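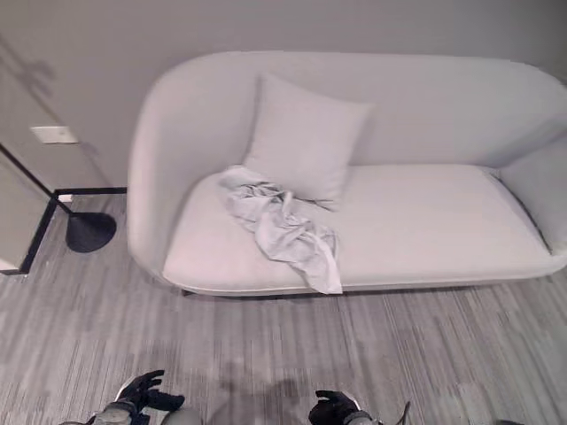 The gray sofa, the gray pillow and the gray blanket, mid-afternoon.

Sofa Questions, All in One Place

I get more email about my sofa than about anything else on this site, including the soup posts (which hurt a little). So I finally sat down and put the most common questions on one page. If yours isn't here, write to me through the contact form and I'll add it when I get a minute. Last updated in June. — Adesuwa

What color is it, really?

Light gray. I know it looks different in every post. The wall behind it is a pale gray too, so on a bright day the whole corner goes soft and silvery, and by 7 p.m. it's closer to putty. Stakach, the shop I bought it from, calls the fabric Relholm, and they'll mail you a swatch if you ask. Please ask! Tape it to your wall and leave it up for a few days before you order anything.

Did the pillow come with it?

It did, one square pillow in the same fabric. I thought I'd replace it right away with something mustard or rust, and then I got used to it. It lives on the left half because that's where I sit. My sister Morenike thinks the right side looks bare and has offered me two different cushions so far, both with tassels. We're still talking about it.

Doesn't a gray blanket on a gray sofa just disappear?

Pretty much, yes, and I love that. The blanket is a Mandagi throw and I picked it on purpose to be nearly the same shade. When I had a navy one, every wrinkle shouted at me from across the room. With this one I can get up, leave it in a heap with a corner hanging over the front of the seat, and the room still looks fine to me.

How do you fold it?

Mostly I don't. When people are coming over I do a quick version: shake it out, fold it in half the long way, fold that in half again, and lay it over the left end of the seat so a bit drops down in front. Then I push the pillow back upright behind it. Takes less than a minute. If you want the neat hotel look, fold in thirds and tuck the raw side toward the back — it lasts until the first person sits down.

Is the rounded back comfortable?

For sitting, very. It curves right around into the arm, so you can turn sideways with your knees up and feel sort of held. For napping it's a bit less perfect. Aminu is tall and says the curve gets him right at the shoulders, so he puts the pillow at the arm and lies with his feet the other way. I'm shorter and have no complaints at all.

How much did you pay?

It was $652 on sale, delivery included. I can't promise that price is still around, and I don't get anything if you buy one.

Can you vacuum under it?

You can! It stands up on thin dark legs and the flat head of my vacuum goes under if I lay the handle right down. My old sofa sat flat on the floor and I found 14 hair ties when it moved out, so this matters to me more than it probably should.

What's the lamp?

An Inalier floor lamp, black, with a very thin pole. Several of you asked if it tips over. Mine hasn't, but I keep it close beside the arm of the sofa where nobody walks. It throws a faint shadow on the wall, which I like. The wall plates are over on that side as well, and that pretty much decided where the lamp was going to go.

Why is the sofa tucked in like that?

The wall sticks out to the left of the lamp and makes a sort of alcove, and the sofa just belongs in there. Past that corner it's open floor and cabinets, a cardboard box, the practical stuff. I did try the sofa facing the other way for a while and felt like I was sitting in a hallway. Ekaette came over, looked at it, and had it turned back before I'd made the tea.
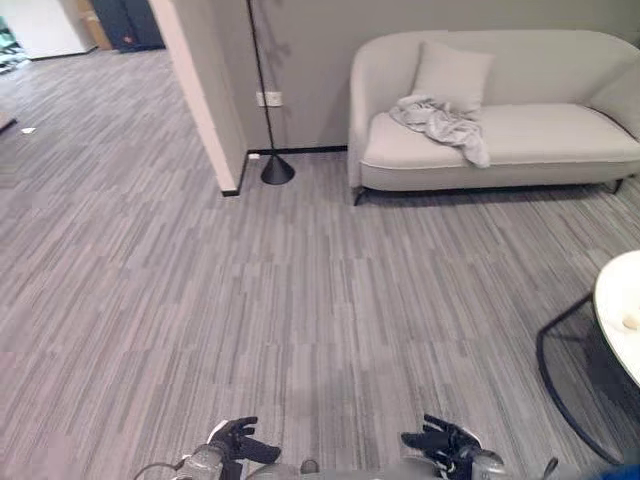 How do you clean the fabric?

Brush attachment on the vacuum once a week, seat first, then down along the inside of the arms where the crumbs go. For spots I use a white cloth and cool water with a drop of dish soap, and I dab from the outside in. Don't scrub, it roughs up the surface. Check the care tag on yours before you copy me, though, as some fabrics don't want water anywhere near them.

And the blanket?

Cold wash, low spin, then over the back of two chairs overnight. I put mine in the dryer exactly once and it came out smelling great and noticeably smaller.

Would you buy the same sofa again?

Yes, same color and everything. I might go one size longer so Aminu can quit complaining, but then I'd have to move the lamp.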